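Housekeeping and Textile Care, Level 2
Unit 4: Cleaning hard surfaces
Handout for the classroom session and the kitchen practical

Read this before the practical. You will need it again for the written task at the end of the unit, so keep it in your folder.

1. Cleaning and disinfecting

These two words are often used as if they meant the same thing. Cleaning takes dirt, grease and food off a surface. Disinfecting brings the number of germs on it down to a safe level. A disinfectant put on top of grease will mostly act on the grease, so the surface has to be cleaned first.

Many kitchens use a product that does both jobs, usually called a sanitiser. Even then, a worktop with visible dirt on it is done twice: one pass to clean, one pass to disinfect.

2. What does the work

Four things get a surface clean. They are the chemical, the heat of the water, the time you leave it and the rubbing. If you cut down on one you have to make it up with another. Cold water means more rubbing or a longer wait. A delicate surface that must not be rubbed needs more time.

Most complaints we hear from hotel and care home kitchens come down to time. The spray goes on and the cloth follows it straight away. Read the label for the contact time and keep the surface wet for the whole of it. On the Pritow spray in our training kitchen the contact time is 4 minutes. Use the wall clock.

3. Detergents by type

Neutral detergent. Washing-up liquid and most floor cleaners. Safe on nearly all surfaces. Start with this one.

Alkaline. Degreasers and oven cleaners. Good on fat and burnt food, bad for aluminium and for skin. Gloves always, goggles for the oven.

Acid. Limescale removers and toilet cleaners. Never on marble, limestone or terrazzo – the surface goes dull and has to be polished again by a specialist.

Abrasive. Cream cleaners and powders. These scratch. Keep them away from acrylic baths, glass hobs without the maker's approval, and anything with a high shine.

Acids and bleach are never mixed, and are never used one after the other without a full rinse. The gas given off is poisonous. This comes up in the written task every year.

4. Diluting

Concentrates are cheaper to buy and store but are easy to get wrong. Too weak and the product does not work. Too strong and it leaves a sticky film that picks up dirt faster than before, and you have paid extra for it.

A ratio of 1 to 20 means one part product and 20 parts water. For a bucket holding 5 litres of water you need 250 ml of product. Put the water in first, then the product, to keep down foam and splashes. Label the bucket or bottle with the name and strength. Unlabelled bottles found in the practical will be emptied.

Worked exercise: the Tastel floor cleaner is used at 1 to 20. How much product goes with 3 litres of water? (3,000 ml divided by 20 gives 150 ml.) Try the same sum for 8 litres and write your working in the margin.

5. Cloths, pads and sponges

Microfibre cloths pick up fine dust and grease well and need little product. Fold the cloth in half and in half again so that you have eight faces to work with, and turn to a clean face when one is dirty. Wash without fabric softener, which coats the fibres.

Cotton cloths are cheap and stand a boil wash. They hold more water and tend to leave smears on glass.

Sponges hold a lot of water and stay damp inside. They are fine for washing-up at home if they are changed often. In a catering kitchen we use disposable cloths for food surfaces.

Scouring pads come in several grades. On most makes the darker pad is the harsher one, but check the packet. Try any pad on a hidden corner first.

Colour coding keeps cloths from one area out of another. The system in this building is:

Red – toilets and washroom floors
Yellow – basins and other washroom surfaces
Green – kitchens and food areas
Blue – general areas, offices and bedrooms

Other workplaces may use a different list. Ask on your first day.

6. Order of work for a worktop

Clear the surface. Pick up loose crumbs with a dry cloth or paper. Wash with warm water and neutral detergent, working from the back to the front and from the clean end to the dirty end. Press flat with the whole hand, as a cloth held in a bunch only touches in a few places. Rinse. Apply the sanitiser and wait. Wipe or leave to air dry, as the label says.

Edges and handles get touched most and cleaned least. Include the front edge of the worktop, the cupboard handles, the taps and the light switch.

7. For the practical

Meet in the Lam kitchen at 9.15. Bring flat closed shoes and tie back long hair. Gloves and aprons are provided. Tell the tutor beforehand if you have a skin condition or a latex allergy.

8. Written task

Choose one room at your placement. List each hard surface in it, the product and strength you would use, and the type and colour of cloth. Explain your choice for two of the surfaces. Completed sheets go in the tray outside room 563 by the end of December.

Further reading: the Ritano surface guide, chapters on stone and on plastics, from the library desk.

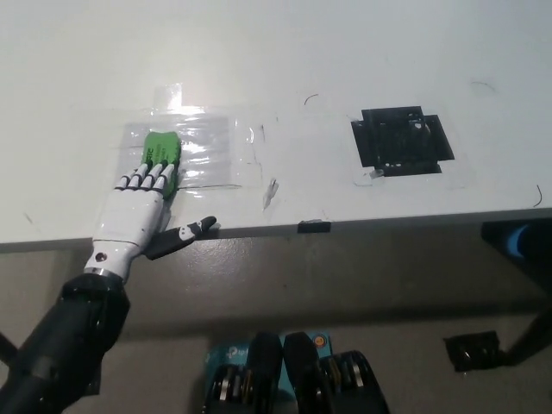
Late sheets can be handed in at the library desk with a signed cover slip.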